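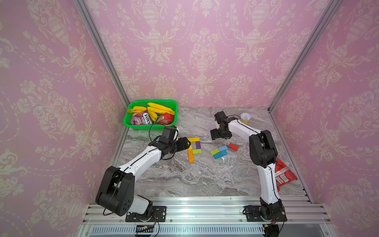 *Last updated: October*

Every time I write about chores, somebody emails me to ask when the robots are coming to take them over. My friend Deirdre Heffernan asks in person, usually while glaring at my playroom floor (fair enough, it's a disgrace). So let's talk about tidying, the one job I'd hand over tomorrow!

Look at those wooden blocks. Five of them make something like a letter P, four more are lying about on the right, and there are two arms over the lot. My four-year-old niece would have the whole mess in a bin before her cartoon came back on. For a pair of arms it's a surprisingly long list of little problems. Which block first? Which way round is it lying? If you close the gripper on the purple one, do you knock the green one sideways? And is that P a mess at all, or is it somebody's masterpiece that you'll be in big trouble for wrecking?

Then there's the basket. Bananas, a bag of Fox's candy, a dragon fruit... I squash bananas myself when I'm in a hurry, and I've had hands my entire life. A candy bag crinkles and changes shape when you pinch it, and a dragon fruit has those pointy scales all over. Wood blocks are the easy part, if you ask me.

I got a bit carried away last month and spent an evening watching tidying videos with Cheng-en Kwok, who fixes packing machines at Moynihan and is hard to impress. One clip was 90 seconds long and showed a single sock going into a drawer. He loved it. I went and folded 10 shirts in the kitchen out of pure spite.

His take is that the shop floor gets there first, where the same part turns up in the same spot all day long. My house has never had the same thing in the same spot twice. (I found the potato peeler in the bathroom this morning.)

So can they do my chores yet? Mine, no. I'd let one have a go at the blocks, though, and I'd happily stand there with my coffee and watch, even if it took all afternoon. The bananas I'm still putting away myself.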